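**Week 3: the kettle as a designed object**

Welcome back! Last week we looked at chairs, and I promised you something even more ordinary. The electric kettle is a wonderful thing to study, partly for how little attention we pay to it (when did you last look at yours properly?) and partly for how much is going on in such a small shape.

Start with the silhouette. Stand far enough back that you lose the detail and ask what still says "kettle". Usually it's the handle. A tall side handle lifts the hand away from the body and sets up the whole pouring movement, and I could happily talk about handles for the full hour!

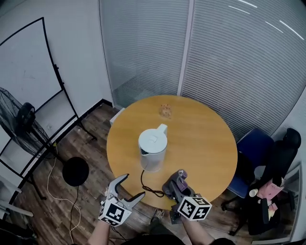 *Fig. 1. White kettle with a rounded lid and tall side handle, on a round table. Note the cord.*

Now the cord, which product drawings love to leave out. In a real room it has to go somewhere, and on a round table in the middle of the floor it has to cross the top and drop over an edge. Think about who walks past that edge. Think about where you'd put the table, too, before you blame the kettle.

**For next time**

- Sketch your own kettle from above and from the side, 16 minutes each, no rubbing out.
- Trace the route of its cord on a rough plan of the room.
- Read the Triltilier chapter on lids and tabs (it's short, and the diagrams are a joy).
- Write 100 words on one thing you'd move.

Bring the sketches on paper, please. We'll pin them all up together.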